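Workshop notebook - Kiltudis, bench 2
February, entry begun 9.40 am
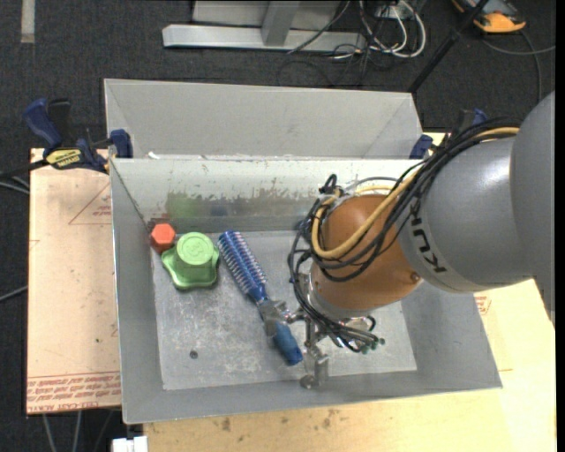 The subject for this week is the shallow grey bin, its fixing to the bench and the set of small items that goes with it. The Prunport tray we used before had vertical sides, and anything that rolled ended up hard against a wall and stayed there. The present bin is sheet metal with sloping walls, and it has a flat floor, which suits the hairbrush badly and the star knob well. The brush was laid at a diagonal, to the right of the lime-green knob, with the small red hexagonal block towards the back left corner. The reddish-brown streak across the back of the bin is on the inner wall, in the lower half. I have left it alone for now. See under cleaning.

Clamping

Two blue-handled bar clamps on the top rim at the back, one towards each corner. Quick-grip on the left, holding the bin to the board under that edge. The first attempt was with the quick-grip only and the bin walked towards the back of the bench whenever the front lip was leaned on. With the bar clamps on as well, no movement that I can feel by hand. Did not put a dial gauge on it.

Order matters slightly. If the quick-grip is tightened first, the left wall is pulled out of line and the back rim will not sit properly in the bar clamps. Back rim first, finger tight, then the left side, then go round again. The board should be kept under the left edge or the quick-grip jaw has nothing flat to bear on.

Do not overtighten on the rim. The sheet marks easily. Gape use rubber pads on theirs and I have asked whether they have any spare.

Items

Red hexagonal block. Small, bright, easy to find. Repeats well when put down by hand on a pencil mark. No comments.

Star knob, lime green, wide lobed base with a cylindrical cap. Sits flat on its base and has not shifted in any layout so far. If placed upside down it rocks on the cap, so the sheet now says base down. The raised emblem on the top of the cap is round and can't be used to judge rotation. Use the lobes. I have been pointing one lobe at the back wall and writing that down as zero.

Hairbrush, round, blue handle, silver and blue bristles. The awkward one. The barrel is fatter than the handle, so the brush does not lie level and it will roll if nudged. It settles differently depending on which bristles take the weight. After 30 placements by hand on the same line the handle end had wandered by up to 7 mm. The neck between bristles and handle is the sensible reference point, as the bristle end has no hard edge to measure to. I propose we measure to the neck from now on and stop quoting the overall length.

Weighed the three items together on the small scale, 137 g. Individual weights are on the Clovport sheet, but the brush figure there was taken with a cardboard sleeve still on and should be struck out.

Layout

Left to right: block, knob, brush. This is layout A. Layouts B and C swap the knob and the brush, and the block and the brush, respectively. In B the brush lies across the centre of the floor and is less likely to finish up against a sloping wall. I would drop C. With the brush on the left it ends up over the small hole in the floor and the bristles catch on the edge of it, which makes the placing slower and does nothing for the comparison.

The hole itself is near the lower left of the floor. I do not know what it was drilled or punched for. It is not on the Kiltudis drawing. Candidates are a drain or a fixing, and I lean towards a fixing. If anyone has the earlier revision, please leave a copy in the tray by the door.

Cleaning

Dry cloth on the floor of the bin before each layout. Bristles shed a little fluff and it collects in the fold at the foot of the wall. Tried a damp cloth on a hidden part of the back and it left a tide mark, so dry only until we know what the finish is.

The streak: could be rust, could be something spilt and dried. It has not come off on a finger. I would like to compare it against a second bin before using anything stronger on it.

Log

Line count in the placement file at the time of writing is 3,075. The early lines were entered against the old Prunport tray and still carry its code. They need a separate column, not a correction, as the old dimensions are right for those lines.

To do

Pads for the bar clamps (Gape).
Strike out the brush weight on the Clovport sheet and weigh again without the sleeve.
Redraw the pencil marks for A and B - the line for the brush has nearly gone.
Check the board for bowing along the clamped side.
Decide on layout C.

4.15 pm. Brush re-measured to the neck, three goes, all within a millimetre of each other. Using the neck. Second bin not arrived.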